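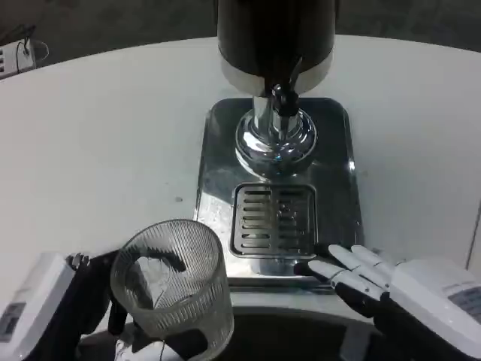

9/24/24, drinks task, student project

Second block of teleop runs on the pour. Mingxuan driving, Océane logging, me mostly complaining. Notes are for the three of us plus Renata, who is writing up the grading sheet for the course.

Still not convinced by the headline goal. The proposal says "serve a cold drink, no human help" and what we have is a person in a headset serving a cold drink through two expensive hands. Fine as a way to collect demos. I'd like the slides to say so.

Things that came up:

Ribbed tumbler. Baoshan picked it for grip and I was against it. Grip does seem better than with the smooth one, I'll give him that. But the ridges make a mess of anything seen through the wall, and the segmentation model (the Tang checkpoint) keeps calling ice and finger the same blob. He says train on more of it. Maybe. We have 80 clean runs and I don't see how the next 80 fix a labeling problem.

Ice. Real ice stays in for now. It clumps, the weight changes during a session, and it makes no two runs comparable. Mingxuan likes the variety. I want one set with plastic cubes so we have something to compare against. Not agreed yet.

Right hand. Current script has it waiting open beside the drip grate while the left brings the glass in, then going for the tap. Looks tidy on video. I asked what the hand is supposed to do if the glass arrives crooked and got three different answers. Needs to be written down before anyone else drives.

Tap lever. Force limit is set to 4 in the Idel config and there is no unit in the file. Yevhen thinks newtons. He should not have to think. Océane to find whoever committed it.

Base plate. Shiny steel, shiny chrome, white table. Depth is full of holes there. Matte tape on the plate was suggested again and I'm against it again: the demo day dispenser won't have tape on it.

Logging. The counter said 1,660 frames for a run that should have had 2,000. Second time. Either we drop frames when both hands stream or the counter is wrong, and I don't trust any timing plot until we know which. Satport blames the network, naturally.

Success criteria. Current sheet says "glass filled." Filled to where? Renata wants a line on the glass. Good, but a line on a ribbed glass will be hard to read from the head camera. Try a colored band low down first.

To do
Yevhen: lever unit, then rerun the limit test
Océane: frame count with one hand off
Baoshan: plastic cubes, same tumbler
Me: one page on what counts as a pour, before January

Mingxuan wants to add a second drink to the menu. No.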